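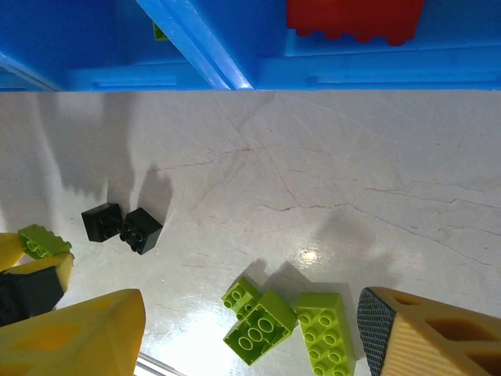
How do you sort a big pile of mixed toy bricks without it taking over the house? Sort by color first, put each color away before you start the next, and leave shapes for another day.

I came to this the slow way. Tsutomu Takeda passed his old bricks on to me in April, 13 pounds of them in two trash bags, all mixed together. My first plan was to sort by shape, the way collectors do. I got through a few handfuls and had little heaps all over the dining room, and then we needed the table for dinner.

Color goes much faster. You can see it without picking the piece up. Black and lime green are good ones to begin with, as they stand out from everything else. Dark gray is the worst, especially at night, when it looks the same as black. I do the grays before 2 in the afternoon or I don't do them.

A divided bin helps. I tip in whatever I'm working on, pull out one color, and lay it on the tabletop until I have enough for a bag. Upside down or on their sides, it doesn't matter at this stage. Red stays in the bin until last because I have the most of it.

For washing I use a mesh bag and a bowl of warm water with dish soap. The tubes on the underside hold dust, so I go over those with an old toothbrush. They dry overnight on a towel.

Bình Vi asked if I was going to build anything. Maybe a small house for the shelf. I have 7 bags done and the yellow still to go, plus a coffee can of wheels I haven't looked at yet.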